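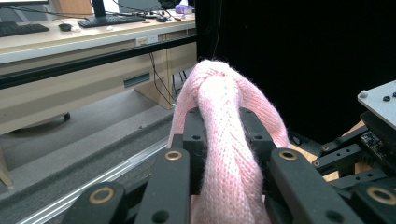 4.2 Cost of the hand over its service life

Vendors quote the purchase price and little else. Kendley lists its multi-fingered hand at $2,904, and the planning sheet from Grivadora assumes 2 years of use with no spare parts. We doubt both figures. Figure 3 shows the hand holding a knitted pink fabric, a soft load that puts far less strain on the joints than the rigid parts in our budget case.

Etim's log at Nirkham records 42 joint repairs in more than 1,000 hours - none of them in the quote. Until a supplier will put a repair rate in writing, we would hold off on a second unit.

Figure 3. Black multi-fingered hand grasping a knotted tube of pink knit.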